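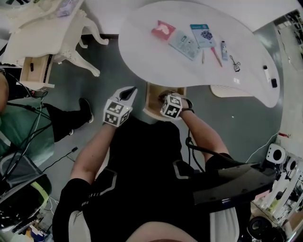
The drawer desk at Comero, with both marker gloves on and the right hand in the drawer.

A visit to Comero, January 16, 2018

Our group from Satach was invited to see how Comero records hand movements for its robots. We were six persons, and Oana Stanciu received us. I had expected that the visit would be mostly about the robot arms. In the end we stayed the longest time at the glove station, and I was glad of it, for this is the part we want to build ourselves in March.

The principle is quickly told. A person puts on the gloves and does ordinary things with small objects at the desk: takes them, puts them in the drawer, closes it, opens it again. A camera reads the black-and-white cubes on the back of the hands, and the computer knows from them where each hand is and how it is turned. The fingers stay free, so one can hold a pen or a small bottle in the normal way. I tried it. After a few minutes I forgot the cubes, until I reached too deep into the drawer and knocked one on the wood.

Such knocks are the daily trouble of the station, Dionysis Kyriakidis told us. He looks after the gloves and was very open about what goes wrong. A cube that has moved on its base by a very small angle still gives a good-looking recording, but the hand is in the wrong place in it. So each glove is checked before the first recording of the morning and again after lunch. He lays it in a holder which keeps it always in the same position, reads the cube and compares the result with the stored value. If it differs too much he takes the cube off, cleans the base and fixes it again. The whole check needs 14 minutes for the pair.

The printed faces must stay matt and clean. Grease from the skin makes a shine, and under the lamps a shining face is not read well. They wipe with a dry cloth only. Alcohol was tried in the first weeks and took away some of the black. A set of faces is replaced after 200 recordings, whether it looks worn or not. Bakari Gachanja thought this wasteful and said so, but Dionysis Kyriakidis answered that paper is cheap and a lost afternoon is not.

The cable was the next subject. It goes from the wrist along the forearm, and it has to be fixed with the elbow bent. They first fixed it with the arm straight, and then it formed a loop which caught on the front of the drawer. The plug at the wrist is the weak point. They keep two spare cables ready and do not repair a plug during a session -- the old cable gets a label with the date and goes to Rogelio Umali's bench.

Then the furniture. The desk may not move with respect to the camera, so its place is marked on the floor, and the chair is the only thing that the person may shift. The small objects are changed often and are put down without order on purpose. The drawer runners get a little wax when they begin to stick, otherwise people pull with a jerk and one sees it in the data.

Sofia Kouris asked about the logbook, and we were allowed to read in it. It is a normal paper book from Vasilakis, now at page 238, with one line for each check. I counted almost no empty lines. I would like to have the same at our place, although I know my colleagues.

What I could not find out is how they manage with small hands. They have the gloves in one size only, and on me the left cube sat a bit loose. Oana Stanciu promised to send the drawing of the base and the address of Tillwood, who make the holder. When it comes I will put it in our shared folder under "gloves".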